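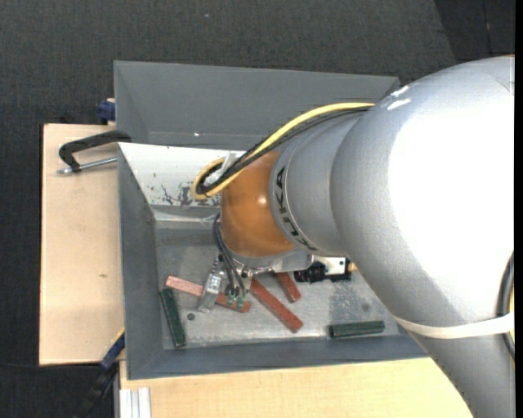
Picking blocks, one bin at a time: a talk with the Urnutley robotics club

Search this site Search Go

The robotics club at Urnutley meets on Monday evenings in a room at the back of the engineering building. It has 24 members, and four of them make up the team working on bin picking. They spoke to us between runs, mostly all at once, and asked to be quoted as a team.

The job sounds easy. Blocks lie in a gray bin, red ones and green ones, and the KUKA arm has to reach in and lift them out with no help. The team calls the project Conditz, after the first program they wrote for it.

"The middle of the bin is fine," they said. "The walls slope, so a block that ends up against the side sits at an angle, and then the gripper has to come in at an angle too. The wrist is wide. You run out of room fast."

The club logs every attempt. The count stood at 1,523 when we visited, going back to December. Early on, the team wanted a cleverer program. Now they spend most of their time on the setup.

"We clamp the bin because if it shifts even a little, all your numbers are wrong," one member said. "We lost two whole evenings to that – we kept blaming the code."

The hoses and cables are another chore. They have to follow the wrist through every turn without catching on the bin, and the team checks them by hand before each session.

In the spring the club will enter the Sydorenko Cup, where each team gets 40 minutes to empty as many bins as it can. The blocks there will be supplied by Zament, and the team doesn't know the sizes yet.

"We'd like to know," they said. "But everybody has the same problem."

Asked what they would tell a new member, they said to learn to read the log first. Driving the arm comes later.

Comments (3)

gearbox_dad: My daughter joined this fall. Is the cup open to the public?

tmill: We had the same trouble with sloped walls. Try a narrower gripper.

Rowhouse: Good read. Would like to hear more about the code.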